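Shape Sorter Box, Second Look - Project Report
Group 4: Romana Doležal, Tymofii Pasichnyk, Žofie Hrubý
Handed in September 13, 2021
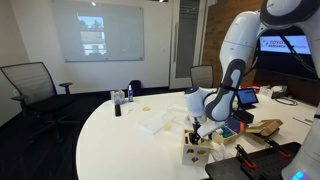

What we set out to do

Take one ordinary toy, a wooden shape sorter, and work out what makes it easy or annoying to use. Then draw a better one. Budget was small, time was smaller. Mr. Vaněk wanted a toy with "at least one moving decision in it" and the sorter has that - which piece, which hole, which way round.

The box

Light wood, cut-outs in the front face in different shapes. Yellow oval piece, brown piece lower down, both show up well against the wood. That was Žofie's first note actualy, color does a lot of the work. A piece close to the wood color would be harder to spot for a small kid, we think. Did not test that one.

The oval is the interesting shape. A circle goes in any way you turn it. A square gives you four chances. Oval only two, and it looks rounder than it is, so people push before they turn. Romana did this herself, three times in a row.

The table

We wrote in the plan that the table should be kept clear. It was not. Small cloth by the base of the box, shallow cardboard tray with the little green and teal things right next to it, open brown box further along, papers and white boxes at the far side. Tymofii says clutter is a variable. Bohumila Oravec (read our draft, thank you) says clutter is just clutter. Leaving both opinions in.

The curved table is nice to work at but bad for measuring from, no straight edge to line a ruler up with. Use the box itself as the reference. We lost most of a morning on this.

How we tested

Each person gets the box and a handful of pieces. No talking. Start with the pieces on the table, stop when the last one is in. Six people from the Parken building, adults, so this says nothing direct about children. We know. Wrote down wrong tries, turns, and which piece they picked first.

Second round same thing but with the box tipped back a little on a folded towel.

What we found

- oval got the most wrong tries in both rounds
- tipping the box back helped, people could see the holes without leaning over
- most started with the brightest piece
- holes low down on the front get missed, hand is in the way

Timing sheet for round one went missing in the move from Vusov so no times in this report. Wrong tries only.

Our redesign

Drawings are in the folder. Front face leans back, low holes moved up, oval made longer so it stops pretending to be a circle. Soft edge around each opening so a piece slides in when its nearly right. Made a cardboard mock-up, it held together for one afternoon. A wood version would be next, Arkwood has offcuts we can ask for.

Still to do

Test with actual kids, needs permission forms. Redo the timing. Try a dull-colored set of pieces. Romana has the cardboard one, Tymofii has the drawings.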